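Section 4: Setting Up Your Oil Finish and Bringing a Tabletop Back to Life

Welcome to the part of the guide most people turn to first! If you skipped the sections on safety and storage to get here, we understand, but please go back and read the page on oily rags before you open the can. It is a short page and it matters.

The Cletby Tabletop Oil Kit comes with one can of Cletby base oil, one smaller bottle of Costache top coat, a stack of lint-free cloths, two sanding pads (coarse gray and fine white) and a pair of gloves that fit most hands, though not all of them. One kit covers 66 square feet with a single coat, so an ordinary dining table will leave you with plenty for the chairs, a cutting board or the shelf you have been meaning to get to.

4.1 Before you begin

Choose a day when the room can stay comfortably warm and you won't need the table for supper. Open a window if you can. The oil has a mild, nutty smell that some people enjoy and others don't, and it lingers until the following morning.

1. Clear the table and wipe it with a cloth dampened in plain water. Skip the spray polish, even the kind that says it is made for wood, as it leaves a film that the oil can't get through.
2. Let the wood dry for at least 8 hours. Overnight is easiest.
3. Find out what is already on the surface. Put a drop of water on a spot near one corner and wait. If the drop sits up in a bead, there is an old sealer on the wood, and you should turn to Section 6 on stripping. If it slowly sinks in and leaves a dark mark, you are ready to carry on.

Note: The dark mark from the water drop fades as it dries, so please don't worry about it.

4.2 Sanding

4. Start with the gray pad and work in long, even strokes in the same direction as the grain. Going across it leaves fine scratches, and these have a way of hiding until the oil goes on and then showing up all at once.
5. Change to the white pad and go over everything again with a lighter hand.
6. Vacuum the dust, then wipe with a dry cloth. Run your palm over the top – your hand will find rough patches that your eyes miss.

On a rectangular table the grain usually follows the long boards, but it is worth stooping down and looking before you start, particularly on older pieces where a board may have been replaced. 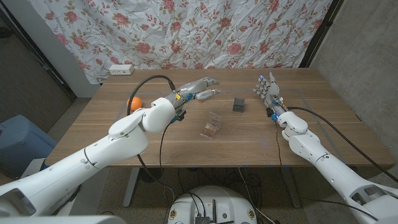

Figure 4-2. Horizontal grain on a warm brown wooden tabletop.

Caution: Veneered tops can be very thin. If you see a seam along the edge of the table where a top layer meets a different material, use the white pad only, and stop as soon as the surface feels smooth.

4.3 Applying the base oil

7. Stir the Cletby base oil slowly with a clean stick. Shaking the can puts bubbles into the oil, and they take a good while to settle.
8. Pour a small puddle, no bigger than a jar lid, onto the wood and spread it with a folded cloth. Keep a wet edge as you go, and add more oil when the cloth begins to drag.
9. Leave the oil to soak in for 16 minutes. You may notice dull patches where the wood is thirstier; dab a little more on those.
10. Wipe off everything that has not soaked in, and then take a fresh cloth and wipe again. This second wipe feels unnecessary while you are doing it, but oil left standing turns tacky and is a real chore to remove.
11. Let the table rest overnight before you go on to the top coat.

Caution: Rags soaked with oil can heat up and catch fire by themselves. Lay them flat outdoors to dry, away from anything that burns, or put them in a metal can filled with water and close the lid.

4.4 Applying the top coat

12. Put a spoonful of Costache top coat on a clean cloth and rub it in with small circles, finishing with a few long strokes along the grain.
13. Buff with a dry cloth until your hand glides easily. A second coat is optional, and we like it on tables that see a lot of hot mugs.
14. Keep water off the surface for three days, and hold off on tablecloths for a full week so the finish can breathe while it hardens.

Note: If you bought the Skekance tinted oil separately, use it in place of the base oil in steps 7 through 11. Test it underneath the table first – the color in the can looks a good deal redder than it does on most woods.

For scratches, rings and sticky spots, see Section 5.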